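Chapter 7
Crewing a Passenger Ship

A mid-sized cruise ship is a workplace as well as a hotel. The Flallby, used throughout this chapter, carries almost 4,000 passengers and sails from Jindcombe each December. Her crew work in three departments – deck, engine and hotel – and each head of department reports to the master. 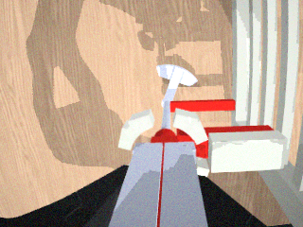

7.1 The hotel department

Most of the crew belong here. Cabin stewards, cooks and waiters work split shifts, and the galley alone is staffed from 4 am.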